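Karner Bench Arm for Kitchen and Workshop Tasks
August 4, 2019
By Celeste Zúñiga

The Karner is a small arm with a two-finger gripper, made for labs, schools and repair shops that want to try simple chores on a table. Many customers write to us with the same question: can it already do the work in my kitchen, or at my packing counter? My answer is still "some of it, if you prepare the table first". I prefer to say this before the price.
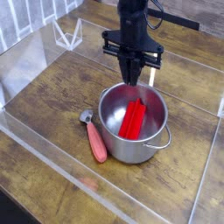 Taking things out of a container is the job we recommend to begin with. It looks easy for a person, but the arm must go down straight, keep away from the rim and close on something it can only partly reach. A small steel pot is harder than a plastic tub of the same size, as the polished wall inside gives bright reflections and some vision software takes them for an edge. A red piece lying tilted against the wall, as in this pot, has at least a colour which is easy to separate from the metal. With a grey part I would expect more failures. A wire handle on the side should also be entered in the software as an obstacle.

What the arm does well today: picking up stiff or slightly soft pieces, moving them from one container to another, sorting by colour. What it does badly: wet dishes, thin cutlery lying flat, anything in a bag. Folding laundry we do not support. My colleague Feng-yi Chiu ran 200 pick attempts with mixed kitchen items in May, and 9 of them needed a hand to free the gripper – a good number for a lab, but too many for a restaurant.

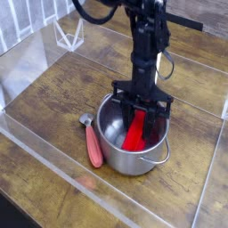 Red piece held between the gripper fingers, inside the pot.

Specifications and supply
Payload: 800 g including the gripper
Gripper: parallel, two fingers, black, exchangeable
Price: $3559, without table and enclosure
Power: standard wall outlet, cord included

The arm should be fixed to a solid bench. We advise clear panels on the open sides when children or visitors can come near. Please do not use the gripper with food that will be eaten – the fingers are not rated for it, and we have no date for a washable version.

Last updated: August 2019

Related items
Ukine soft fingertips (pair)
Cabral clear panel kit
Brikis bench clamp set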